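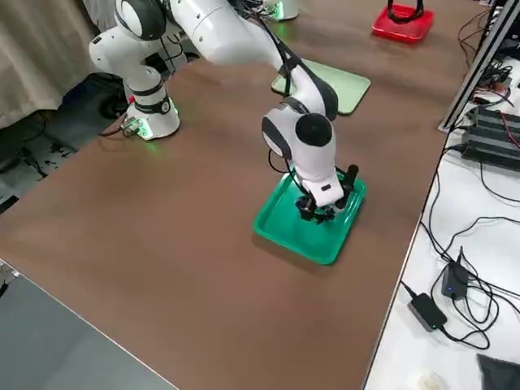

Uso Unity em dois computadores, um fixo e um portátil, e em ambos o disco do sistema é pequeno. Durante anos resolvi o problema da pior maneira: apagava a pasta Library dos projetos antigos, apagava os pacotes que achava que não ia voltar a usar e, duas semanas depois, estava a descarregá-los outra vez. Foi por isso que instalei o Fellthorpe, um gestor de cache e de bibliotecas de assets para Windows, feito pela Bilyk. Andei com ele desde março, em projetos de trabalho e nos meus, e esta análise é à versão paga.

O que faz

O Fellthorpe percorre os discos à procura de projetos Unity, Godot e Unreal e mostra quanto ocupa cada um, separando o que é código e conteúdo do que pode ser gerado de novo. A partir daí há três coisas que se podem fazer: arquivar o projeto sem a parte regenerável, mover assets repetidos para um depósito comum, ou simplesmente limpar.

O depósito comum foi o que me levou a comprar. Se o mesmo pacote de sons está em seis projetos, o programa guarda uma cópia e põe ligações no lugar das outras. O motor não dá pela diferença. As ligações são feitas ao nível do sistema de ficheiros, por isso projetos e depósito têm de estar no mesmo volume. Está escrito na documentação, mas só numa nota na página dos requisitos, e devia aparecer no assistente de instalação.

Instalação

O instalador é pequeno e não pede para reiniciar. Pede uma conta, mesmo na versão de teste, e isso não me agradou. A primeira leitura do disco demorou 22 minutos no computador fixo. As seguintes são muito mais rápidas, porque o programa guarda um índice e só verifica o que mudou.

No fim da primeira leitura, tinha 765 GB de projetos, dos quais uma boa parte eram pastas Library de protótipos em que não mexia há anos. Já desconfiava, mas nunca tinha visto a lista ordenada por tamanho. 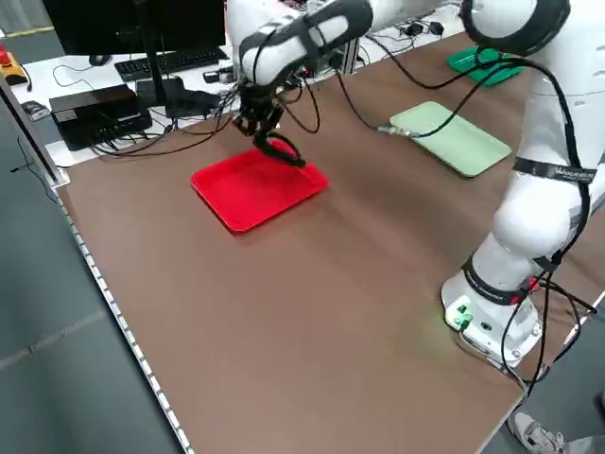

Kjell Bråten

Utilização no dia a dia

A janela principal é uma tabela. Tem colunas para o motor, a versão do editor, a data da última abertura e o espaço recuperável. Dá para ordenar por qualquer uma delas e dá para filtrar. Não há gráficos circulares nem animações, e ainda bem.

Arquivar um projeto demora pouco. O programa fecha-o num único ficheiro comprimido, regista a versão do editor que foi usada e deixa uma entrada cinzenta na tabela. Para o recuperar, carrega-se nessa entrada e escolhe-se a pasta. Na primeira abertura depois disso o Unity tem de importar tudo outra vez, o que num projeto grande é uma espera a sério. Convém não arquivar na sexta-feira aquilo de que se precisa na segunda.

Experimentei recuperar 16 projetos arquivados, de versões diferentes do editor. Quinze abriram sem qualquer aviso. O que falhou tinha um pacote local referenciado por um caminho absoluto fora da pasta do projeto, e o Fellthorpe não o incluiu no arquivo. Tinha o pacote noutro sítio e resolvi à mão em poucos minutos. Ainda assim, um programa de arquivo devia ler o manifesto e avisar quando encontra um caminho desses. Escrevi à Bilyk a contar o caso e responderam no dia seguinte que ia para a lista.

Controlo de versões

Com Git correu bem. As ligações do depósito aparecem como ficheiros normais e os commits não mudaram. Com Git LFS também não tive problemas, mas desliguei a deduplicação na pasta .git, que vem ligada por omissão. Não vi nenhum ficheiro corrompido, só não quero outro programa a mexer ali.

Atenção a um pormenor: se alterarem um ficheiro que está no depósito, o Fellthorpe deve separar a cópia antes de gravar. Com o editor do Unity e com os programas de imagem que uso, separou sempre. Com um editor de áudio antigo, que grava por cima do ficheiro sem criar um temporário, a alteração passou para todos os projetos que usavam aquele som. Há uma opção para marcar o depósito como só de leitura e impedir isto. Vem desligada. Liguem-na antes de fazer qualquer outra coisa.

Desempenho

O serviço que corre em segundo plano gasta pouca memória e não dei por ele durante as compilações. No portátil notei a ventoinha a trabalhar mais quando o índice é atualizado, e acabei por agendar a atualização para a hora de almoço. O agendamento é simples - um horário e os dias da semana.

Comparação

Antes deste tinha usado o Veltley, que é gratuito e faz só a limpeza. Se o problema for apenas as pastas regeneráveis, o Veltley chega e sobra. Não arquiva, não deduplica e não reconhece projetos Godot, mas é um executável só, sem conta e sem serviço. Também experimentei o Sterura durante a versão de teste. Tem um arquivo melhor, com suporte para guardar em rede, mas a interface é lenta com muitos projetos e o preço só faz sentido para equipas.

Preço

A licença do Fellthorpe custa 28 euros, paga uma vez, e serve para dois computadores. As atualizações estão incluídas durante um ano. Depois disso o programa continua a funcionar na versão em que ficou.

A favor: deduplicação que funciona, tabela clara, licença sem mensalidade, resposta rápida do suporte.

Contra: conta obrigatória, depósito limitado ao mesmo volume, opção de só leitura desligada por omissão, não avisa de pacotes locais fora do projeto.

Vou ficar com ele no computador fixo, onde estão os projetos todos. No portátil desinstalei-o e voltei ao Veltley, que para dois ou três projetos de cada vez é suficiente.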